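April 25, 2019

Pliers again. Laurențiu Enache says the white tray is a temporary home. It has been temporary for as long as I've had a key to this place, so I'm writing it into the book as permanent and he can argue with the ink.

Plan for today was to sort hand tools by jaw type, combination on one side, needle-nose on the other. Got as far as putting most of them in one tray. Marble counter wants a wipe too, specks everywhere. 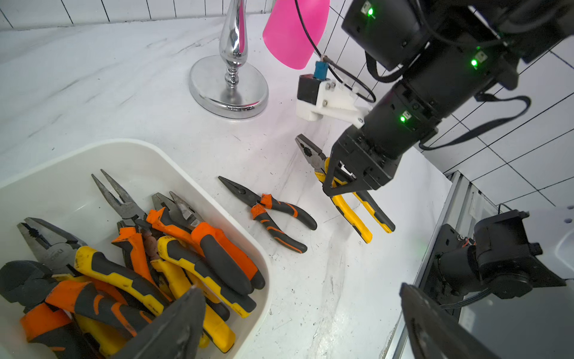 Pliers tray on the marble, before sorting. Orange grips and yellow grips mixed.

Sorting by grip color is tempting and useless. There's a needle-nose with orange and a combination with yellow (the one stamped "deli"), but the orange ones are not all needle-nose, so there goes the system. Ingvar Lykkegaard wants a Flarkero rack for the wall at 90 wide. I said 50 would do. He has already drawn it at 100.

One head is blackened. Put it aside, check the pivot, oil if it deserves it.

Left for May: rack, labels, argument about labels.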